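Ernton open house, notes from the gripper hall
November 13, 2018 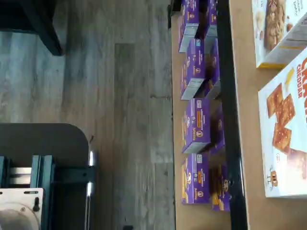
Getting there

Late train, then the shuttle from Barredo, then a line for badges. Missed the welcome talk. Went straight to the demo hall, coat still on. Last time I was here was September and half the hall was still carpet and cables.

The shelf demo

Mobile base, wheels up to a shelf of groceries. Purple Annie's boxes packed in two rows against a black rail, the bigger white boxes lying flat past it, cheddar crackers in one of them. Everybody wanted to see the flat ones picked. So did I.

Two grippers on offer, same arm. The Witport one is a plain two-finger, long pads, 46 mm travel per finger. Good on the small boxes as long as it can get a finger between neighbors. When it can't, it nudges the front box over and tries again, and that costs 6 seconds or so the operator told us. I timed one at more.

The Allevari is suction, single cup. Quicker on anything with a flat face showing. Lifted a flat box first try, then dropped the next one when the cup landed on an edge. Loud pump. You have to shout over it.

Cameras

Wrist camera only for the first run, wrist plus an overhead for the second. Second run was clearly better at telling the back row from the front row. Asked about glare on glossy cartons and got a shrug and "we dim the lights." Ok.

Numbers I wrote down

Two-finger: 112 picks that morning before I arrived, by their log. Didn't get a failure count, asked twice.
Suction: heaviest carton they would try was 330 grams.
Swap time between the two: more than I'd like, four screws and a cable. No quick changer untill spring.

Controller

Same box runs both. The teach screen is nice, big buttons, drag a point and it moves. Changing grip force ment going three menus deep though. A guy next to me found the shortcut before the staff did.

For our line I'd take the two-finger and live with the slow retries. Want to see it on shrink wrap first. Left my card, they're sending the pad sizes. Shuttle back was full, walked.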